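Harkedari introduces tab-lock carton for small parts

8 September 2023

Harkedari has added a tab-lock carton, the Jutton, to its range of corrugated board packaging. The carton is supplied flat in packs of 40 and is intended for spare parts and small hardware. Deliveries from the Kistumlow works begin in October.

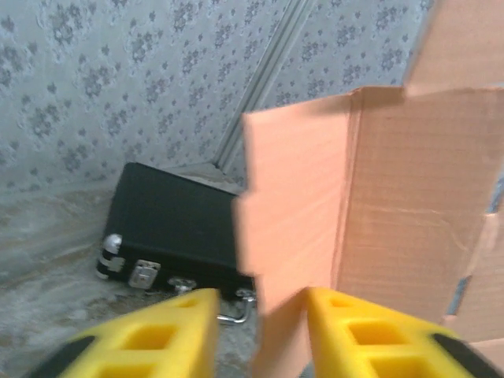 The Jutton is folded by hand or on a packing line and needs no adhesive tape. Fifteen seconds is the stated assembly time. The flaps stay unfolded until the contents are in place, and the stepped edge with its rectangular notches is then brought into position. Maximum load is 22 kg when the base is fully closed.

Board is cut and creased on one line. Offcuts are baled on site and returned to the paper mill. Cartons whose cut edges show torn fibres or exposed fluting are graded as seconds and are not sold.

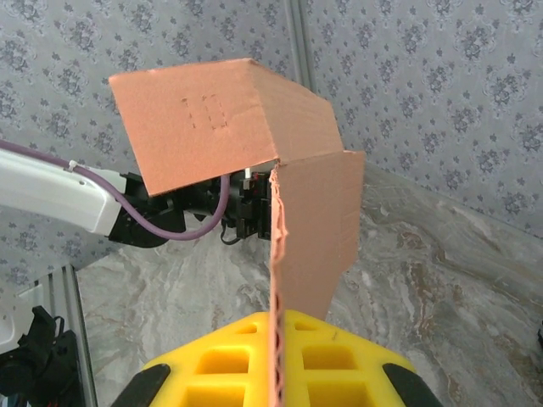 Salmon-pink board folded at a crease, with a torn cut edge exposing the corrugated inner layer.

Folding trials covered 124 cartons. Creases were checked for splitting along the outer liner, and the tabs for tearing at the root. Results are set out in the data sheet, available on request from the sales office.

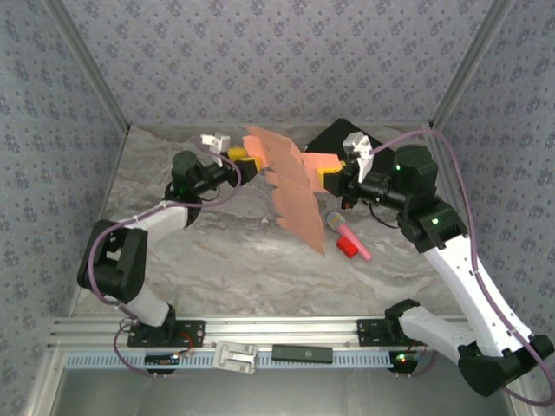 Zhenhua Yan said that the crease was the part that needed most work, and that the final depth was a compromise between easy folding and a square corner.

A larger size, the Lobo, will follow. Prices and samples are available from Harkedari on request.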